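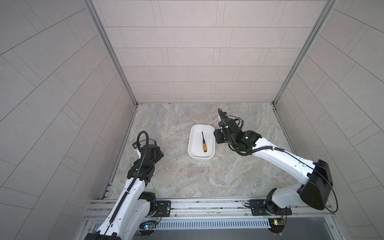 2 min read

Final Report: Two Months with the Arari Bench Kit
Nollwood Technical College, Intro to Automation

Our assignment was to review a two-arm teaching kit as if we had paid for it. We hadn't, which made us generous for the first week. The Arari comes from Fernandes, a supplier whose catalog calls it "classroom ready." Our classroom was ready well before the kit was.

Setup

The manual runs to 164 pages, and the page you want is in the appendix. Both arms bolt to the front rail, and that part went fine. The cables took longer. Each one loops up over the wrist and back along the arm, and if you clip it too tight the wrist sulks at the end of its travel. We learned to leave slack. The manual recommends this too, in the appendix.

The task

We wanted something dull and repeatable, so we chose moving a screwdriver in and out of a white tray. We planned 100 attempts per arm. 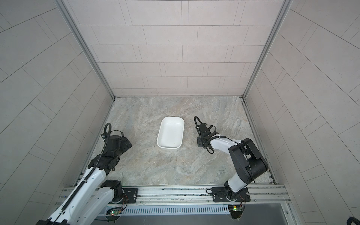
The tray itself was the first surprise. Its inside is glossy, and under the overhead lights our vision script kept finding tools that weren't there. We lowered the exposure and it calmed down. The second surprise was the rim, which the grippers treated as a personal enemy until we raised the approach height.

What we liked

The wrist cameras. They show you what the gripper is about to do wrong while there is still time to stop it. The spare finger pads are also decent, and swapping a pair takes one person and very little swearing.

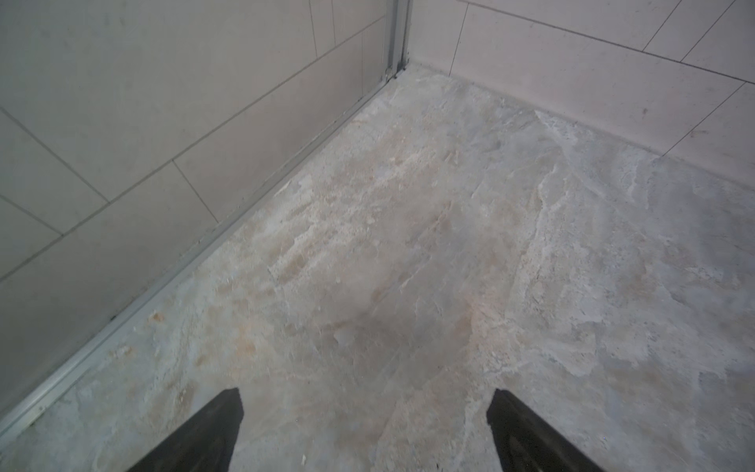
Figure 3. Wrist camera view, gripper open, facing the corner.

What we didn't

The software logs you out after 900 seconds, including in the middle of a run. The Gudwood kit in the lab next door doesn't do this, as its users kept mentioning.

Verdict

We'd recommend the Arari to a class with patience and a long semester. Next year's group should start with the appendix. Our settings files are on the shared drive in the folder called "final," and the newer ones are in "final 2."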